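4.2 Shot length in scenes without speech

We next looked at how long shots are held when no one on screen is talking. The sample was made up of 43 feature films from the Caron collection, all of them thrillers or crime stories. From these we drew 1000 scenes and removed any that had a voice-over or a sung lyric. This left 848 scenes for coding.

Each scene was coded by three viewers working alone at the Hastbridge lab. They marked every cut, and for each shot noted whether the main thing shown was a face, a hand, an object or a place. Where two of the three agreed, we took their answer. Where all three differed, the shot was entered as mixed. Cuts were marked in Trarnumico, with the sound turned off so that music would not guide the coders. A second round of coding was done in December on the scenes from the Unby prints, which had missing frames at the reel ends.

Shots of hands and objects were often close views, and shots of places were mostly wide. We kept distance as a separate code for this reason (Figure 3).

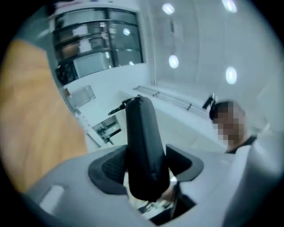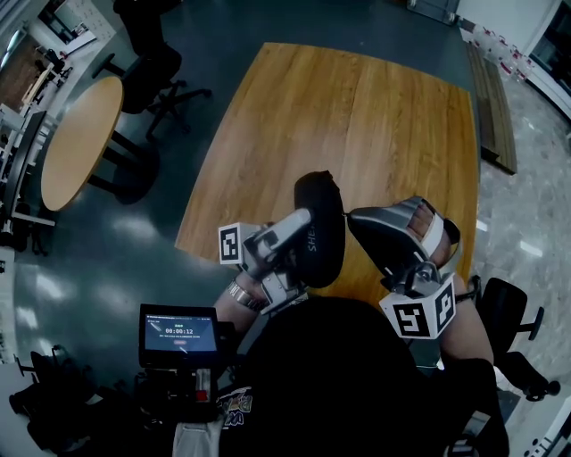 Figure 3. Close view (first) and wider view (second).

Faces were held longer than hands in most of the films. The gap was smaller in chase scenes, where all shot types were short. Place shots varied the most, and a few very long ones at the start of a film pulled the mean upward, so we report medians in the tables. Mixed shots were left out of the comparison but are kept in the data file. Scenes from the Unby prints were tested both with and without their first and last shots, and the order of the shot types stayed the same.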